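Storing Plastic Toys for a Season
Skineck Home Notes
Posted 9 January 2020 by Shigeru Ishida

Plastic toys store well if they go away clean and dry. The method below covers hard plastic only. Plush and anything with a battery compartment need separate handling.

1. Sort
Separate hollow pieces from solid ones. Hollow pieces hold water after washing and need a longer drying time. Set aside anything cracked.

2. Wash
Fill a basin with warm water and a small amount of dish soap. Water at 100 degrees Fahrenheit is enough; hotter water can warp thin walls. Use a soft brush on seams and corners. Rinse twice.

3. Dry
Stand hollow pieces open end down on a towel overnight. Turn them once in the morning and leave them until no drops fall when shaken.

4. Pack
Use a shallow cardboard box with a flat floor. Put heavy pieces in first - wheels and bases, usually - and lay the thin parts on top. Do not force the lid.
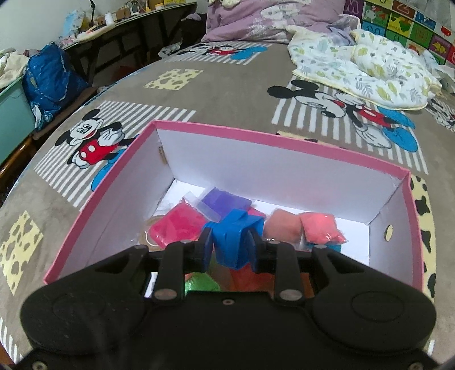
Leave a finger's width of space under the lid. Pressure over several months leaves permanent bends, mostly in long flat parts.

5. Label and store
Write the contents and the month on one short side. Keep boxes off concrete floors and away from heaters. An attic is acceptable until April in most climates, then move the boxes to a closet.

Related: Removing Marker from Hard Plastic, by Sugeng Khoo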